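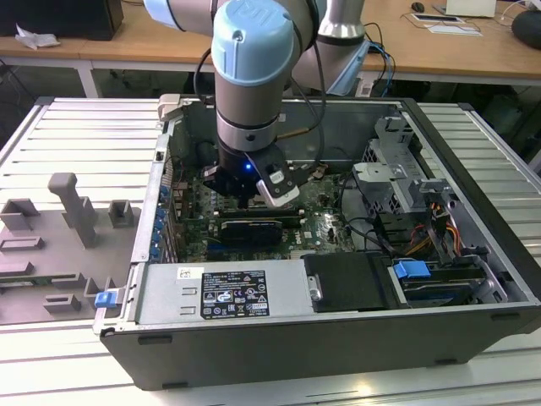

What do you do with an old office tower once the good files are off it? Take the side panel off and have a look around before you give it up, then drop it at an electronics recycler that takes whole machines.

Search this site Search Go

Inside the Box: A Gallery of Desktop Innards

Welcome in! I'm Reshma Nkuna, and I love the insides of old desktop computers. I mean really love them. The colored latches, the stamped metal, the way somebody sat down and worked out a route for every last wire (well, nearly every wire). This page belongs to the Marulanda teardown project, which has put 140 retired machines on its list, and the tower at the top of the page is one of my favorites to look at. Open it in a big window if you can, there's so much in there!

Notes on the picture

The blue bits. These make me so happy. Blue plastic clips on the expansion slot brackets, a blue latch tab at the corner, a blue release handle by the drive bay. I have a real soft spot for cases that use one color for the parts your fingers are meant to find. You learn it once and then you can find your way around in any light.

The graphics card. Black, with a small Dell logo, lying across that big green motherboard. I always look for the memory next, and there are the modules in their slots right beside it. Green boards are getting harder to come by and I will miss them when they go!

The power supply. Plain silver box, black label, tiny white symbols all over it. I read these labels the way other people read cereal boxes. Please leave the power supply closed up, though, even on a machine you're taking apart for fun. Ours go out whole.

The wires. Red, orange, yellow and black, bundled up next to the drive cage. My sister wants to knit a scarf in exactly those colors and I'm holding her to it.

The drive cage and carrier. Silver metal full of punched openings, then a black plastic carrier with its own little silver latch. I like a carrier very much. On my own tower at home (I call it Banangate, long story) I had 2 drives held in with 57 varieties of wrong screw, so you can see why a latch looks like luxury to me.

More galleries are coming in July, with keyboards first and then a whole page of fans. If you have a favorite case from years back, send me the model and tell me what you liked about it!

Contact | © Marulanda | Back to top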